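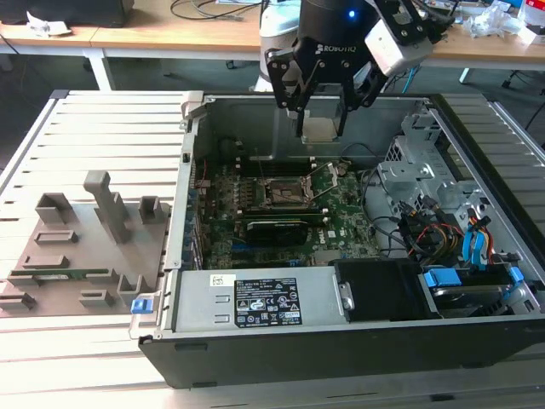
Vol. 10, No. 2

Cell notes: looking after the processor station

The processor station at Nostotholm has been back in regular use since February, and several readers have asked how it is kept in order. These notes cover the gripper, the fixture plate and the case position. Renji Furukawa wrote the first version for the Takell maintenance binder. Lilla Bozsik has revised it to match the cell as it stands on 4th May.

Gripper. The station runs a Robotiq two-finger gripper with a camera module at the side of the wrist. Before each shift, power the arm, wait for the indicator on the wrist, and run one full open and close with nothing between the fingers. Wipe both finger faces with a lint-free cloth and alcohol. Look for burrs along the lower edge. A burr too small to feel will still tilt a processor far enough that it sits high on one corner of the socket.

Force is set at the lowest value that holds the chip by its edges through a full move. Do not raise it to cure a slipping part. Clean the fingers first, then check that they close parallel. The setting is stored under the program name Sultana and should be changed there only, never at the pendant during a run.

Case position. The tower lies on its side on the slatted aluminum surface with the side panel off. Push it against its stops by hand and check that it does not rock. Tie back any drive cables that stand higher than the cage. Open the socket bracket and swing the retention lever fully clear before the arm is enabled. A lever left partway up is the most common cause of a stopped cycle at this station. The log for the last quarter shows 327 cycles and 10 stops, and most of the stops were traced to the lever.

Approach height. The arm halts above the case and waits for the camera check before it goes down to the socket. If the check fails twice in a row, clean the lens cover and repeat. If it fails a third time, teach the socket position again using routine 93. The old method of nudging the position by eye is no longer allowed. It produced offsets that held for one case and were wrong for the next.

Fixture plate. The gray plate beside the tower is 3D printed and wears faster than the rest of the cell. Check the slotted ridges weekly by sliding a scrap board module in and out. It should move with light finger pressure and stand without leaning. The upright post should not turn when twisted by hand. Spare plates are kept in the Wato cabinet, second shelf. After fitting one, teach all the pick points again, even if the new plate looks the same as the old.

Corrections to these notes go to Lilla Bozsik. The next issue will cover cable routing along the arm.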